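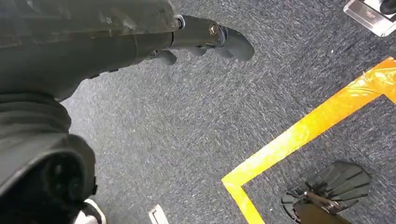 Down near the floor

Pendow Community Help > Books and Paper
Search this board Go

Musty smell in old paperbacks, what works?

posted by wenda_reader

I picked up a box of 20 secondhand paperbacks in April and they smell like a damp garage. No mould that I can see. A few have yellowed at the edges. I'd like them on the living room shelf with my other books, but not if the smell spreads. Has anyone got a cheap fix?

posted by Selemex

Kitty litter. Worked for me.

posted by papertrail186

Check each one for mould first, especially along the spine and inside the covers. Anything fuzzy goes in a bag by itself, away from the rest. 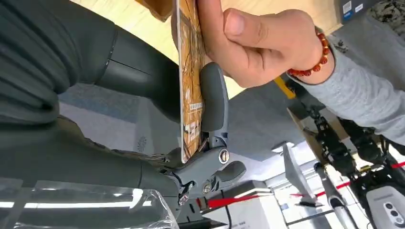
Photo: Kushwaha / Pendow members' album

For the others, stand them up with the pages fanned in a dry room for a couple of days. Keep them out of direct sun or the covers will lose their colour. Then get a big lidded tub, put an open dish of baking soda in the bottom and set the books on a rack over it. Don't sprinkle it on the pages – it gets in the gutter and you'll never get it all out. Leave the lid on for 15 days and change the soda halfway. I've done over 600 books this way. Glossy paper holds the smell longest and a few never came good.

Comments

tub method did the trick on my cookbooks, thanks

Does this work for hardcovers? Mine are cloth.

Skip the dryer sheets, they just smell like dryer sheets on top of must.

Contact us | © Pendow Community Help | Back to top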